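How to set up a handheld gripper station so the data is usable

Quick write-up of the rules we use at Dindier for cloth folding with handheld grippers. Same rules went to Zustton and to the Machala site, so if you work at any of the three this is the one to follow. The older Tekico sheet is out of date, bin it.

Before you start

Clear the table. Cloth and whatever goes with the task, nothing else. Phones, cups, tape rolls, all off.

Check the marker cubes. Every face clean, no scratches, no corners lifting. A greasy thumbprint across a code is enough to lose tracking. Wipe with a dry cloth, not spray.

Open and close each gripper 11 times before the first take. Should feel the same every time. If one sticks, swap it and write the number on the fault list - don't just carry on with it.

Cables

Most of our bad takes come down to cables. Out of 2,692 takes last round we threw away 286, and cable snags were the biggest single cause.

Run each cable down and away from the table, with slack. Not across the work. Loop on the floor is fine if nobody walks there. Anything running to a chair base gets moved, castors eat thin cables.

Give the wrist end a gentle tug before recording. If it wiggles, reseat it.

Doing the take

1. Cloth flat or folded, as the task card says. Don't improvise.
2. Hands up over the table, cubes facing out, hold still for a slow count of three.
3. Start. Work at normal speed, no showing off.
4. Both cubes stay in veiw the whole time. Don't cross your wrists.
5. Jaws come in at the edge of the fabric, low angle. Straight down just bunches it.
6. Finish, hands back up, hold again, stop. 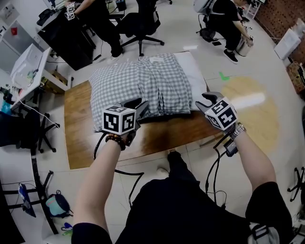 If you drop the cloth, keep going and pick it up. A recovered drop is a good take. Stopping half way is a bad one, mark it and redo.

Never fix the cloth with bare fingers while recording. Put it right between takes.

Sharing the room

More than one person can record at once, but leave space to step back without hitting the next station. Bags under desks or against a wall. Boxes the same. Talk before you walk behind someone who is recording, they can't see you.

Change over every half hour or when your wrists get tired, whichever is first. Sore wrists give shaky data and its not worth it anyway.

After

Name the files straight away, not at the end of the shift. Task, station, take number, in that order. Grippers back on charge, cubes facing up. Fault list to the shift lead by 5 pm.

Will add the bit on towels when the cards are done.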